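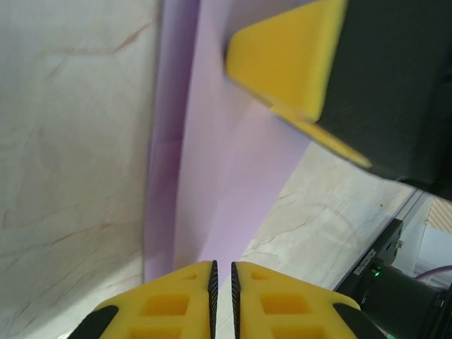 My uncle left me his half of a ferry, so I took the bus out to Taredden in October to see which half it was.

The other half belonged to Rami Awad, who met me at the dock in slippers and wanted to talk about soup. I liked him right away, which was annoying (I'd spent the whole ride practicing being tough with him). I had a buyer in Oltine, you see, and I had a number in my head, and the number was 500 more than the boat was worth.

"Your uncle never once steered," Rami said. "He did the talking."

"To who?"

"Passengers. It's 11 minutes across. People get nervous over deep water, so he told them about the Zamani wedding."

I knew the Zamani wedding! Everybody in my family knew it, the goat and the two brides and the cake that went down the well. I'd heard it every summer until I was 15 and then I'd stopped visiting, and I guess he'd gone on telling it to strangers with grocery bags.

We went over on the four o'clock. There was a woman on board with a boy who kept hold of the rail with both hands and wouldn't look down. Rami looked at me. I looked at the engine cover. He looked at me some more.

"So," I said to the boy, way too loud, "there was this goat."

I got the brides in the wrong order and had to go back and fix it, and we bumped the far dock before I'd even reached the well. The boy let go of the rail and asked what happened to the cake.

"We go back at five," Rami told him.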